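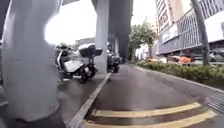

1. Introduction

Search this site Search Go
Reports Coursework Archive

This report looks at how the ground beneath an elevated viaduct is used for parking scooters, and at how the parking sits beside the path that runs under the same structure. The work was done for the second-year module on street layout and drainage. The site is the Hindwood viaduct, on the stretch between the Dönmez yard entrance and the turning for the allotments.

The paved strip between the pillars was not laid out for parking. The plans held at the local library show it as a service margin, kept clear so that the pillars can be reached for inspection. It has no bay markings on those plans and no signs. Scooters are left on it all the same, and the question for this report is whether the strip can go on being used in this way or whether it should be changed.

2. Site

The viaduct stands on single round concrete pillars. Between them is the paved strip, and to one side of the strip is the path, surfaced in asphalt. A raised kerb in light grey separates the two. Two yellow lines are painted across the path, parallel to each other, and the paint has faded slightly.

The length studied is 614 metres, measured along the kerb with a wheel. Of this, 499 metres has the paved strip beside it. On the remaining length the strip is replaced by planting and there is no hard surface to park on. Both figures were checked by walking the length again in the opposite direction.

The paving is dark grey. When wet it reflects daylight and its joints become hard to see, which made the paving survey slower than planned. The asphalt also takes on a sheen after rain, with lighter patches further along.

3. Method

The site was visited in dry and in wet weather during October. On each visit the following were recorded on a printed sheet:

- position of each scooter in relation to the nearest pillar
- angle of the scooter to the kerb
- whether the scooter had a top box or other rear luggage
- width of path left clear
- standing water on the strip and on the path

Widths were taken with a tape. Angles were judged by eye and put into one of three groups: in line with the kerb, across it, or in between. A protractor board was tried on the first visit and given up, as it could not be held level against bodywork.

Water depth was not measured. The sheet allowed only for "none", "film" and "pool". In practice "film" covered most of what was seen in wet weather, and this column turned out to be of limited use.

4. Findings

4.1 Position

Scooters were most often left close to a pillar. The middle of each gap was used less. A likely cause is that the space beside a pillar feels out of the way of people walking, although the strip is the same width throughout. A scooter set close to a column also leaves the inspection face on that side hard to reach.

4.2 Angle

There was no settled pattern. Some scooters were parked sideways to the path and turned slightly, others in line with it. Parking at mixed angles wastes length. Where one scooter stands partly behind another, the rear one may have to wait for the front one to be moved.

4.3 Luggage

Top boxes matter more than was expected at the start. A box mounted on the rear adds to the overall length, and the tape has to be taken from the back of the box and not from the wheel. The first set of sheets did not make this clear and those lengths were left out of the results.

4.4 Path width

The kerb does most of the work of keeping the two uses apart. No wheel was recorded over the kerb on any visit. Handlebars and boxes came near the kerb line on the narrowest part of the strip, but the path itself stayed clear.

4.5 Water

The deck gives cover from above but the ground below it still gets wet. Pools were recorded on the strip near the kerb, where the paving falls towards it and has no outlet. The path drains to its far side and recorded fewer pools.

5. Options

Option A is to leave the strip as it is. This costs nothing but keeps the pillar faces partly blocked.

Option B is to mark bays in the middle of each gap, at right angles to the kerb, and to hatch the ground beside each pillar. Paint on the existing paving would wear quickly. Surutus setts in a lighter colour were looked at in place of paint. They would be easier to see in the wet but need the paving lifted.

Option C is to fit low Furkis rails beside the pillars so that nothing can be left there. The rails would also get in the way of inspection unless they could be taken out.

Option B is preferred, with gaps cut in the kerb to let water through to the path drain. The gaps should be narrow enough that a small wheel cannot drop into them.

6. Limits of the work

Only one month was covered and all visits were made in daylight. Riders were not interviewed. How long each scooter stayed was not recorded, and this should be added to the sheet if the survey is repeated.

Submitted 21 April 2024

Shares 2 Comments 3

gravelpath
Clear report. Did you look at whether the kerb gaps would block up with leaves? Ours do every autumn and have to be rodded out.

m_tolley
I park there most days. Hatching by the pillars is fine by me as long as the bays go in at the same time and not a year later.

Report author
Reply to gravelpath: leaves were not considered. The planted length is uphill of the strip, so it is a fair point and I will add it to section 6.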